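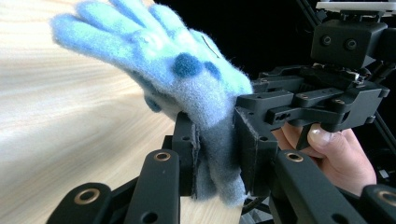 Issue 56 – Page 3

Mill Sunday at Bimstead

Got the early bus, which meant standing at the gate with a paper cup of tea before anybody had unlocked it. Cold. March cold, the damp kind that gets in at the neck. Doors at ten, they said, and it was ten past when the chain came off.

For those who missed the notice in the last issue: the Waneo knitting mill opens to the public one Sunday a year. Ticket is 5 dollars, kids free, and you get a tea voucher stapled to it. Hang on to the voucher. I lost mine somewhere between the dye house and the stairs and had to pay for my own bun.

First stop the yarn store. Long low room, smells of wool grease and cardboard. Cones stacked to the ceiling by color, reds nearest the door. The guide was good but soft-spoken, and with a group our size the back row got maybe half of it. Stand near the front if you go. I did catch that they still buy some of their wool from farms up the valley, the rest comes in by truck, and the fluffy stuff for winter lines is all man-made now. A few sighs at that from the spinners in our party.

Then the knitting floor. Loud! Ear plugs handed out from a bucket. Only one row running for us, set up for plain sock tubes, and you could stand right behind the yellow line and watch the tube grow down out of the machine. Could have stayed there all morning. The older flat machines are along the far wall, a couple with Trenomier plates still on them, green paint, oiled and looked after. One gets used for samples. The others are kept for parts, if I heard right.

Finishing room next and this was the part I liked best. Brushing is what turns a flat dull knit into something you want to put your face in. They passed round a swatch before and after. Same cloth, hard to believe it. The guide said overdo it and the fabric goes thin, underdo it and it pills in a week. Mine always pill, so now I have somebody to blame. Spotted fleecy gloves are this winter's big seller apparently, pale blue with navy dots, and every second child on the tour wanted a pair by the end.

Dye house was a walk-through only, floor wet, no stopping. Steam everywhere. Saw one vat of something mustard.

Lunch in the canteen. Soup was leek, hot and plenty of it. Queue was long as they had one till going. Sat with two ladies from the Fawzy guild who had come over on the coach and were planing to clear out the remnant table, and they did too, bags and bags.

Mill shop after. Seconds at the back, sorted by size in theory. I got socks, a gray scarf with a dropped stitch that I can fix, and a bundle of cone ends for 3 dollars. Card machine was down for a good while so bring cash. Gloves are mostly fleece-type, some wool, check both hands match before you pay, as the seconds pairs are not always pairs.

They told us 300 people came through last year and it felt like more than that this time. Parking lot full by eleven, cars all down the lane. Take the bus, it stops right at the gate – last one back is at 4:15 and it dosn't wait.

Stairs are steep and there's no lift to the finishing room. They'll show you a video downstairs if you ask at the desk. Flat shoes. Coats can be left in the office.

Next outing is the button museum, sign-up sheet on the hall door as usual.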